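How I Fold a Chunky Cable-Knit Cardigan

Filed under: Closets and Laundry
Posted 10 January 2021

Every January I pull all the big sweaters off their hangers (yes, I know, they should never have been on hangers) and fold them properly for the shelf. Thin tops are easy. You can fold those half asleep! A thick cable knit fights back, though, and if you fold it the way you'd fold a T-shirt you end up with a lumpy ball that falls over and takes the rest of the pile with it.

I learned this way from Rosário Gouveia, who ran the knitwear table at Brandão when I worked there one winter. She could do a whole table while I was still looking for the sleeves on my first one. I'm slower, but mine do stay folded now.

What you need

A flat surface bigger than the sweater. I use the bed, with the duvet pulled smooth.
A sweater comb or a fabric shaver if yours has pilled. My Prusstead comb cost next to nothing and it's been fine.
Small scissors for stray ends, but please don't cut anything that's still attached to a stitch! Pull it through to the inside with a crochet hook.

Step 1. Shake it out and lay it flat

Hold it by the shoulders, give it one good shake, and lay it down. Smooth from the collar toward the hem with flat hands. Don't tug, cables have a lot of stretch in them and you'll pull the whole thing long and skinny.

If it's a cardigan, do up the buttons first. I skip this when I'm in a hurry and then the fronts slide apart on me and I grumble, so do as I say and all that.

Step 2. Bring the sleeves in

Take one sleeve by the cuff and lay it straight across the upper chest, then do the other one. You want them high and flat, with no twist at the elbow. Run your hand along each sleeve so the cables lie down, and keep the cuff inside the side edge of the body or it'll poke out later.

Step 3. Square up the sides

Fold each side in a little until the edges run straight, then pat the whole thing into a rectangle. I try to line my folds up with the channels between the cables. A fold right on top of a cable makes a fat ridge, and it'll want to spring open again.
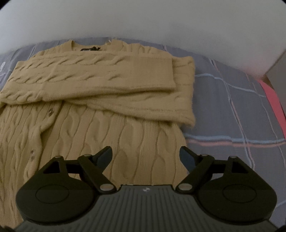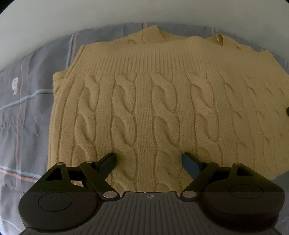

Cables running up and down, ribbing at the neck, everything kept flat on the bed.

Step 4. Fold up from the bottom

Bring the hem up to just under the collar. That's 2 layers of body plus the sleeves, and for a really heavy knit I stop right there. For a medium one you can fold in thirds instead, which makes a shorter, taller bundle.

Press down gently with both palms to let the air out. No leaning on it with your elbows, you'll squash the cables.

Step 5. Stack it

Heavy ones go on the bottom, fold facing out. My shelf takes a stack of 6 before it starts to lean. The overflow goes in a zip-up Clumalell bag under the bed, with a cedar block tossed in, and I leave the zipper open a crack.

A few extra things

Wool should be completely dry before you put it away, even if it feels dry on the outside. Check the underarms and the ribbing.

If you find a crease in spring, hang the sweater in the bathroom while you shower, for a few minutes only, then lay it flat again.

Next up I'm doing scarves, and I have far too many of those.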